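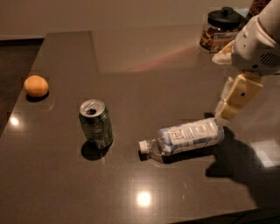

Care of Mother and Newborn, Unit 6
Bladder care after birth: notes for the class

These notes go together with the reading from Kulkarni, chapter on the first day after birth. Please read them before the practice session in September. The part on twins and cesarean birth is longer than last year, as many students asked for it.

1. Why the bladder needs attention

In the last weeks of pregnancy the body holds much extra water. After the birth this water must leave, and most of it goes through the kidneys. A new mother can therefore make a large amount of urine in a short time. At the same moment, her feeling for a full bladder may be weak. The spinal medicine has not gone away completely, the tissues are swollen, and she is tired and looking at her baby.

A full bladder also pushes the uterus up and to one side. The uterus then cannot contract well, and the bleeding can become heavier. If you feel the top of the uterus high and to the right, think of the bladder first, and report it together with the bleeding.

2. After a cesarean

The catheter is placed before the operation and stays in for some hours. The time of removal is decided by the ward and written in the chart. Do not promise the mother an hour. Many mothers dislike the catheter more than the wound, and they will ask you about it again and again. Answer each time.

If her babies are in the special care nursery, ask early if she can be taken there in a wheelchair or in her bed. A catheter alone is usually no obstacle for this. The bag hangs lower than the bladder during the whole way and must not lie on the floor.

3. Measuring

We use the Atow chart in this course. The Paditz chart has the same columns in a different order, so be careful if your ward uses that one. Write every amount at once and not at the end of the shift.

Sample chart for one day, for the calculation in class:
First urine after removal: 300 ml
Total out: 2,422 ml
Total in: 2,000 ml

Calculate the balance. The mother has given out 422 ml more than she has taken in. Discuss with your neighbor if this is a surprise on the day after birth, and go back to section 1 for the reason.

4. When she cannot pass urine

Begin with the simple things. Give her privacy and time, help her to sit upright, let the water run in the sink, offer pain medicine if it is ordered. Warm water poured over the area helps some women. Small amounts passed very often can mean that the bladder is overflowing and not emptying. Students miss this frequently, because the chart looks good.

Call the midwife or nurse in charge if she has passed nothing by the time limit of your ward, if she has pain low in the belly, or if the bleeding increases.

5. Words to use with the mother

Say "bladder" and "pee" if she says so. Avoid "retention" and "void" at the bedside. Ask "Does it feel empty now?" and wait for the answer.

For next time: Staron, pages on wound care, and bring your completed chart. Group 2 starts with the case of the twins.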